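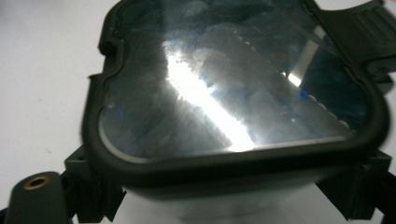 Glare and fingerprints on the clear window of a rubbery case: how do you clean it?

Posted in Household & Cleaning, Lornumham board

I've got a dark green case, so dark it passes for black indoors, with a thick soft rim and a big see-through window set into it. The window shows every fingerprint I have ever owned. Any lamp turns it into a white blaze across the middle, and then the smudges and the dust really get their moment. I can't tell if it's plastic or glass. The man at the market in Feltell said "one of those", and charged me 4 quid for it.

I've tried a damp kitchen towel, which moved the marks to new and more interesting places. What should I use that won't wreck the rubber?

Syafiqah Pangaribuan

3 replies

mildred_adstead
If you don't know whether it's plastic, treat it as plastic. No glass spray, no vinegar, nothing with ammonia in it. Blow the dust off first or you'll be grinding it in. Then one drop of washing-up liquid in a mug of lukewarm water, a microfibre cloth wrung out until it's barely damp, and straight strokes in one direction. Dry with a second cloth. Kitchen towel is for kitchens and it can scratch.

For the rim use the same water and an old soft toothbrush, especially down the side where it goes in little steps. Fluff lives in there. Keep the water out of the join between rim and window.

The glare you're stuck with. Shiny things are shiny. Move the lamp.

tootingbeck40
just use your sleeve

Pellow
Agree with the first reply, apart from the toothbrush, which left dull patches on a rubber case of mine. I use a cotton bud. It takes most of an evening and I can't pretend I mind. If the rim has gone sticky that's the rubber ageing and soap won't bring it back, so don't scrub harder.

Also, whatever you do, don't put the sleeve advice to the test if you wear wool.

Marked as solved by Syafiqah Pangaribuan: "Moved the lamp."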